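Butport weighs buying robot arms for its school kitchens

2020-03-12

The Butport school board has put off until September a decision on buying four robot arms for its central kitchen, after members asked for figures that the district's own planning memo did not contain.

The memo puts the price of each arm at $3,937. That covers the arm and its controller. It leaves out the benches, mounting hardware, spare grippers, staff training and any change to the kitchen's wiring, all of which are listed under "to be determined." The word "savings" appears in the memo four times and is never followed by a dollar amount.

The arms would be set to work on the return line, where plates and trays come back from the schools and have to be sorted before washing. Samby, the dealer that brought the proposal to the district, has been running a trial bench with a single arm. Corer, a rival dealer, was asked for a quote and has yet to send one.

Seidu Korletey, who manages the kitchen budget, told the board he would not sign off on the purchase as written.

"I know what a dishwasher costs me over ten years, because I've bought dishwashers," he said. "For this I have a sticker price and a brochure. I don't know what a replacement joint costs, and I don't know who drives out here when it quits at 10 in the morning."

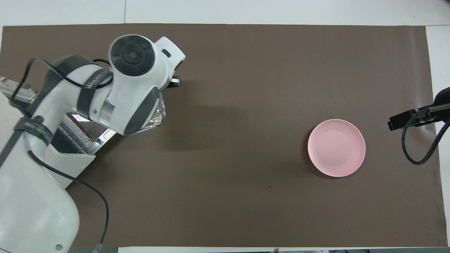 The arm on the trial bench, with a pink plate set out on the brown mat.

Samby says one arm can handle plates, shallow trays and wire baskets without a change of tooling. Its written offer gives no rate per hour. Asked for one at the meeting, the company's representative said speed would depend on the layout of the line and that the software was improving all the time. Board members have heard the second part before. The district's inventory system, sold to it under the name Araya, was also going to improve, and kitchen staff still keep a paper list.

There is also the question of room. The return line sits in a narrow corner behind the ovens, and the memo's floor plan shows the benches but no space for a person to walk past them. Korletey asked for a new drawing with the cables and power supplies marked on it.

The warranty drew the longest discussion. Coverage would run three years for the arm itself, while grippers are treated as wear items and carry none. The memo spreads the purchase over a longer period than that, so the district could be paying for repairs and for the machines at the same time.

The board asked Samby to return with an hourly rate measured on the district's own dishes, a parts price list and a service contract with a response time in it. It also asked the kitchen office to work out what the same money would buy in added hours for current staff, a comparison the memo did not make.

No deposit has been paid.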